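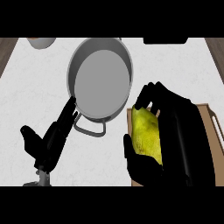 August
By Piret Pärn and Upendo Swai

3.2 Staffing and language use in community radio newsrooms

The second part of the study looked at how bilingual reporters divided their working day at two stations, Eltby and Davside. Both broadcast local news in English and at least one community language, and both hire from print as well as from radio. We logged 2,597 news items over the study period and coded each for language, length and source.

Reporters who had come from newspapers wrote longer scripts in their first year. Their items ran to a median of 93 seconds, well over the house limit at Eltby, and editors there told us that cutting copy took up much of the early shift. By the second year the gap had mostly closed. Kocabaş found the same pattern in his earlier work on regional dailies, although his sample was smaller and left out casual staff.

Translation was the less visible part of the job. About 700 items were written first in English and then reworked for a community language program, usually by the same person and usually without extra paid time. At Davside the practice was written into the roster – a half-hour block before the 6 am bulletin – but at Eltby it was left to individual reporters to organize. Yazıcı has described this as a second desk carried by one worker, and our interviews support that reading.

Figure 2 shows the share of items by language of first draft at each station. Items supplied by outside agencies are excluded, as are weather and traffic reports.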